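Search this site Search Minutes Newsletters Go

Sturnholm Residents' Association
Minutes of the April meeting, supply room

Meeting opened at 7:10 p.m. with 14 present. Last month's minutes were accepted.

Supply shelves. The orange plastic bottles have labels in Chinese and some labels are wrinkled or peeling. Agreed to write the contents in English on masking tape and stick it below the label. 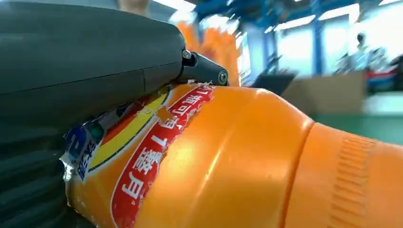 Anything not identified by the next meeting goes to the Tomoana drop-off. The second shelf will be kept for full bottles only. Tape and markers: up to $20 approved.

Hall rental. Stays at $51 an evening.

Meeting closed at 8:25 p.m.

3 comments
mapleside: Can we use freezer tape? Masking tape falls off.
unit 9: Drop-off closes at noon now.
gatepost: Fine with the shelf plan.

Shares 2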